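Group report, packaging handling module
Authors: Kanokwan Klinhom, Thanakorn Boonchu, Eilif Nygård
Supervisor: Chalerm Chaiyaporn
Submitted 8th July

## 3. Rules for recording manual tasks

### 3.1 Purpose

The Bollside cell is meant to take over simple packaging work from a human operator. Before any motion is programmed, the manual task has to be recorded and broken into steps. Our first round of recordings could not be compared with each other. Start points differed, operators changed their method between takes, and two of us labeled the same grasp with different names. This section sets out the rules we wrote after that round. They apply to paper goods: sleeves, flat cartons and folded inserts.

### 3.2 Scope and terms

A *take* is one uninterrupted recording of one task. A *step* is the part of a take between two changes of contact, meaning that a hand touches or releases an item. A *station* is the table surface and everything the operator can reach from a fixed standing position. Items outside the station are background. They are not labeled, but they must stay in place for the full session.

### 3.3 Station rules

1. The work surface is a single plain color that contrasts with the item.
2. The supply container is open and placed behind the working area, within reach of both hands.
3. Loose items may lie on the surface if they are part of the task. Their number is written in the log before the take.
4. Unrelated goods are moved to an adjoining surface.
5. Bystanders may be present in the background but do not enter the station.

Rule 4 was disputed. Boonsong Chaiyaporn, who reviewed the draft, wanted all unrelated goods removed from the room. We kept the weaker form, as a cell that only works in a bare room is of limited use to a small packer.

### 3.4 Hand rules

Both hands start flat on the surface and return there at the end of the take. One item per hand is the normal limit. If an operator picks up two items stuck together, the take continues and the event is labeled "double pick". It is not repeated or deleted. Double picks are a known problem with thin stock, and the Trotix gripper needs the same label in its own error list.

Printed faces matter for sleeves. The log states which face is toward the operator when the item is lifted, and whether the hand turns it before release. 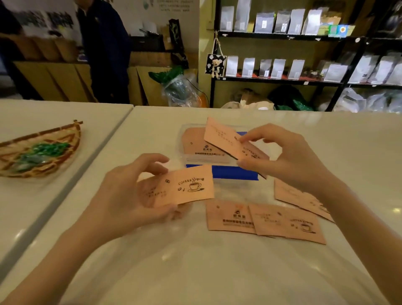
*Figure 4. Handling of coffee cup sleeves, one in each hand. Flattened stock in the clear box behind, loose sleeves on the table.*

For two-handed holds such as the one in Figure 4, the hands are labeled separately. The left and right hand may be in different steps at the same moment, and the labeling sheet has one column for each. A sleeve held at an angle is recorded as "tilted" with no attempt to estimate degrees from the image.

### 3.5 Labeling and review

Each take is labeled by one person and checked by another. Where they disagree on a step boundary by more than 20 images, the take goes to a third person. We labeled 65 takes under these rules. The full set, including the Gillies carton task, came to some 150 takes, but the older ones were made before rule 3 existed and are kept apart.

### 3.6 Transfer to the cell

Step names in the log are used unchanged in the cell program. This was the most useful rule in practice. When the Brituvard controller stops, the fault message gives the step name, and the matching human take can be opened for comparison.

Names for gripper states still do not match the hand labels in two places ("pinch" and "edge hold"). This is left open for the next group.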